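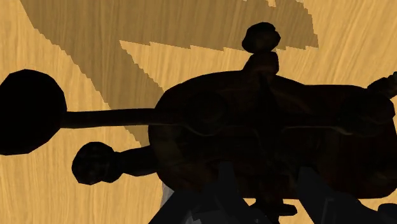
How long should you let bread dough rest in the fridge before you bake it? Overnight is plenty for most loaves, and two nights is where I like it best.

I've been baking the same plain white loaf most weekends since August, and I keep getting asked about the fridge part, so I'm putting it all in one place for you lovely people. Get a cup of tea, this may go on a bit!

The flour is Galtier bread flour, the one in the paper sack, and I use 332 grams of it with 238 grams of water. Yes, that's a fussy pair of numbers. They came from scaling a bigger recipe down to fit my little Kidine pot and I never tidied them up.

Salt and a spoonful of starter go in, then a good mix with your hand until there are no dry bits left. Cover it and go do something else for half an hour. I usually end up watering the tomatoes and forgetting — the dough has never minded.

Fold it over itself a few times through the afternoon. By evening it should look puffy and wobble when you nudge the bowl. Shape it, tuck it into a floured basket, bag it, and into the fridge it goes.

One night gives you a mild loaf that my family will eat with jam. Two nights gives you more tang and a darker crust, and it's so good with salty butter that I've stopped sharing the heel.

I tried four nights once, when we were up at Lernier for longer than planned. It spread like a pancake and tasted of vinegar. We had it as croutons for a week.

Bake it cold, straight from the fridge, in a very hot pot with the lid on. Take the lid off for the last stretch and turn the oven down to 200 (that's Celsius, my oven came with us when we moved).

Someone asked where I get the starter. A spoonful from the counter at Begović, the bakery by the station, years ago now — just ask nicely and bring a jar.

Rye next time, if I can get it to rise.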